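Clolside: the living room build, in pictures
Tormod Fjeld, 21 July 2023

I said I would believe in a home humanoid when one could tidy a sofa, so I have nobody to blame but myself. The cushion is up off the seats, held at both sides between two black gloved hands, and squashed enough to make the middle bulge.

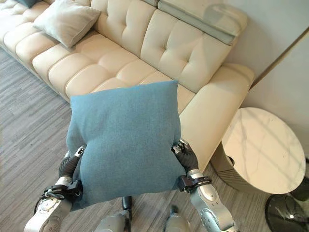
The hands

Gloves over jointed fingers, with small metal caps at the knuckles. The fingers came as a kit from Lilto, who promise "human-like touch" on the box. I have not met a human who picks up a cushion by crushing it from both ends, but it's a grip, and for a soft object with no handle I'll take it. What I would not do is read anything into it about mugs, or cats.

The wrists

Black straps and buckles at both wrists, and a loop of cable on the left. I had a long argument at the Nundport workshop over whether straps are a proper fixing. My view is that they are fine for a build that changes every week and a poor idea for anything you mean to leave alone. I was told I was being gloomy. We shall see.

The forearms

Silvery shells, glossy, with the screw holes on show. The finish took me far longer than it deserved. It does nothing for the grip, and I would tell anyone starting out to leave the shells till last. They are the part visitors like best, which tells you something about visitors.

The legs

Also silver, and the part of the build I trust least. Most of the home projects I follow post a great deal about arms and go quiet below the waist. Mine has a log with 227 entries in it, and 43 of them are about the left ankle.

The cushion

Blue, woven, soft and cheap to replace. It's a kind object to start with: it gives when you squeeze too hard and it doesn't mind the floor. I'd ask anyone showing off a cushion lift, me included, to try a bag of sugar next and publish the result.

The room

Cream sofa, marble-topped side table, grey wood-look floor. I wanted the work done among proper furniture, having seen too many demos on a bare bench. The marble worries me more than the robot does. It was 300 pounds, and Ivanov, the shop that sold it to me, does not do spare tops.

Next page: getting the cushion to land the right way up. I have set aside 20 evenings and expect to need more.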